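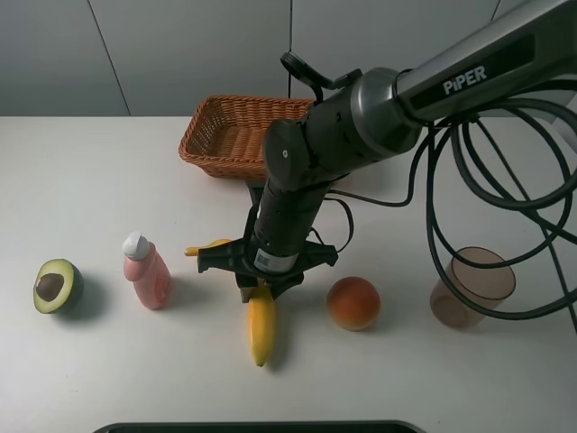
## 4 Kette aufziehen am Tischwebrahmen Nekex

Dieser Abschnitt gilt für den Nekex mit zwei Bäumen und einem Gatterkamm. Wer das ältere Modell mit den geraden Seitenteilen besitzt, liest bitte zuerst den Anhang B, denn dort ist die Sperrklinke an der anderen Seite montiert.

Vor dem Beginn soll der Rahmen vollständig nach Abschnitt 3 aufgebaut sein. Die Flügelmuttern sind handfest angezogen, nicht mit der Zange.

### 4.1 Was Sie brauchen

- Kettgarn, glatt und reißfest (für die erste Arbeit empfehlen wir Baumwolle)
- Gatterkamm mit 6 Fäden je Zentimeter
- Einziehhaken
- zwei Schraubzwingen und einen Schärpflock
- Packpapier, ein wenig schmaler als der Warenbaum
- Schere, Maßband, Klebeband

Das Probestück in dieser Anleitung ist ein Schal. Er hat 198 Kettfäden und steht im Kamm 33 Zentimeter breit. Nach dem Waschen wird er schmaler, wie viel hängt vom Garn ab.

### 4.2 Rahmen und Pflock befestigen

1. Stellen Sie den Rahmen so auf den Tisch, dass der Kettbaum zur freien Seite des Raumes zeigt. Der Warenbaum ist bei Ihnen.
2. Befestigen Sie den Rahmen mit beiden Schraubzwingen. Legen Sie ein Stück Karton zwischen die Zwinge und das Holz.
3. Messen Sie vom Kettbaum die gewünschte Kettlänge ab und befestigen Sie dort den Schärpflock, am besten an einem zweiten Tisch.
4. Ziehen Sie mit der Hand kräftig am Pflock. Er darf sich nicht bewegen.

> **Vorsicht:** Bei fast 200 Fäden ist der Zug am Pflock groß. Ein leichter Klapptisch kann kippen. Stellen Sie bitte kein Glas und keine Lampe in die Linie zwischen Rahmen und Pflock.

Zur Kettlänge: Rechnen Sie die Länge des fertigen Stückes, dazu die Fransen, und dazu noch 30 Zentimeter für den Rest, der sich am Ende nicht mehr weben lässt. In der ersten Ausgabe stand hier ein kleinerer Wert. Frau Hattar hat ihn am 30. Juni nach der Probe in Driremdale korrigiert, und der neue Wert ist gültig.

### 4.3 Schären direkt durch den Kamm

1. Setzen Sie den Kamm in die Ruhestellung (mittlere Kerbe).
2. Suchen Sie die Mitte des Kammes und messen Sie nach beiden Seiten die halbe Kettbreite ab. Markieren Sie beide Enden mit Klebeband.
3. Knoten Sie das Garn am Stab des Kettbaumes fest, auf der Höhe der rechten Markierung.
4. Führen Sie mit dem Einziehhaken eine Schlaufe durch den ersten Schlitz und legen Sie diese um den Pflock.
5. Gehen Sie zurück, führen Sie das Garn um den Stab und holen Sie die nächste Schlaufe durch den nächsten Schlitz. Die Löcher bleiben jetzt noch leer.
6. Wiederholen Sie das bis zur linken Markierung. Danach schneiden Sie das Garn ab und knoten es am Stab fest.

In jedem Schlitz liegen am Schluss zwei Fäden, also eine Schlaufe. Es sind zusammen 99 Schlaufen.

**Hinweis:** Die Schlaufen sollen alle gleich gespannt sein, aber nicht stark. Viele Anfänger ziehen am Anfang fest und am Ende locker, oder umgekehrt. Machen Sie eine Pause nur am Ende einer Schlaufe und kleben Sie den Faden in dieser Zeit am Tisch fest.

Wenn Sie die Farbe wechseln möchten, knoten Sie die neue Farbe immer am Stab an, niemals am Pflock. Ein Knoten am Pflock wandert beim Weben in das Gewebe hinein.

### 4.4 Aufbäumen

Zu zweit geht dieser Schritt leichter.

1. Binden Sie die Kette kurz vor dem Pflock mit einem festen Faden zusammen.
2. Heben Sie die Schlaufen vom Pflock und halten Sie sie fest in der Hand. Schneiden Sie das Ende auf.
3. Die zweite Person dreht den Kettbaum und legt dabei das Packpapier mit ein. Das Papier muss auf beiden Seiten über die Fäden hinausstehen.
4. Nach jeder zweiten Umdrehung anhalten und die Kette einmal kräftig nachziehen. Bitte nicht mit den Fingern durch die Fäden kämmen - die Spannung wird davon ungleich.
5. Hören Sie auf, wenn die Enden noch 30 Zentimeter vor dem Kamm hängen.
6. Legen Sie die Sperrklinke ein und prüfen Sie, dass sie hörbar im Zahnrad sitzt.

> **Vorsicht:** Lassen Sie den Handgriff erst los, wenn die Klinke eingelegt ist. Der Baum kann sonst schnell zurücklaufen und die Finger treffen.

### 4.5 Löcher einziehen

1. Nehmen Sie aus dem ersten Schlitz rechts einen der zwei Fäden heraus und ziehen Sie ihn durch das Loch links daneben.
2. Machen Sie so weiter bis zum letzten Schlitz. Nehmen Sie immer das Loch auf derselben Seite.
3. Sichern Sie kleine Bündel mit einer lockeren Schleife.
4. Heben Sie den Kamm und schauen Sie von der Seite in das Fach. Danach senken Sie ihn und schauen noch einmal. Ein Faden, der in der Mitte hängt, ist falsch eingezogen oder gekreuzt.

Einen Fehler korrigiert man jetzt in wenigen Minuten. Nach dem Anknoten dauert es viel länger.

### 4.6 Anknoten am Warenbaum

1. Teilen Sie die Fäden in Bündel von 9 Fäden. Beim Probestück gehen diese Bündel genau auf.
2. Knoten Sie zuerst das mittlere Bündel an den Stab, dann je eines ganz rechts und ganz links, danach die anderen abwechselnd. Es ist vorläufig nur ein halber Knoten.
3. Legen Sie die flache Hand auf die Kette. Weiche Stellen ziehen Sie nach.
4. Wenn sich alles gleich anfühlt, machen Sie den zweiten halben Knoten darauf.

### 4.7 Störungen

| Beobachtung | Ursache | Abhilfe |
|---|---|---|
| Das Fach öffnet sich nur wenig | Kette zu locker | Kettbaum einen Zahn weiter spannen |
| Randfäden hängen durch | Papier zu schmal, Fäden abgerutscht | Bis zur Stelle abwickeln, breiteres Papier einlegen |
| Ein Faden reißt | Garn zu schwach oder Kante am Kamm rau | Ersatzfaden einziehen, Kamm mit feinem Papier glätten |
| Klinke springt heraus | Schraube der Klinke gelöst | Schraube nachziehen, siehe 3.4 |

Ersatzkämme und Klinken führt die Firma Lokudlow. Geben Sie bei der Bestellung bitte die Breite vom Rahmen an, und nicht die Breite vom Gewebe.

Weiter mit Abschnitt 5, Die ersten Schüsse.

*Text: Viktória Balogh. Durchsicht: Hiba Hattar, Zaid Khoury.*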